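Jullar pale surfaces: common questions

What do I clean it with?
A damp cloth and a drop of dish soap. Skip scouring powder.

How long before a new surface can be used?
Leave it 96 hours after fitting. It can be wiped down after 6.

Can I order a sample?
Yes. Nomeretti mails up to 2 per household, in white or white-gray.

Will a pale surface look flat?
It can. There is very little pattern in these shades, and shadows show up on them as soft gray areas.
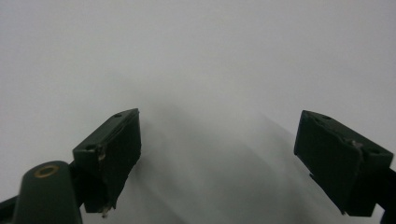

One customer in Rulley wrote to us that the gray shade hides dust better than the white, but that coffee rings need wiping up the same day on either one.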